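**Lab 3 handout: two hands, one plate**

By now your team has the Lusar stack installed and has stopped blaming the network. Good. This lab is the dish task, worth 50 points, and it is harder than the Nyaga stacking lab, whatever last year's students tell you.

Before you start:

- Read the grip section of the Vovumine notes. All of it, including the dull bit on thumbs.
- Set the force limit on *both* hands. One is a popular choice and costs 2 points.
- Save your log every run. "It worked before you came over" is not data.

The left hand holds the plate by its rim and the right hand brings the sponge. Plan the two paths together, or the thumbs will meet before the sponge gets anywhere.
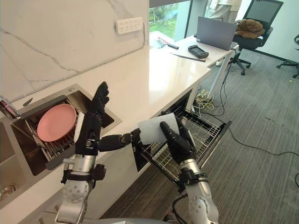
Your write-up should cover grip, timing and what went wrong, with more space for the last one. Hand it in at the Vevutbridge office by 4 p.m. Plates stay in the lab.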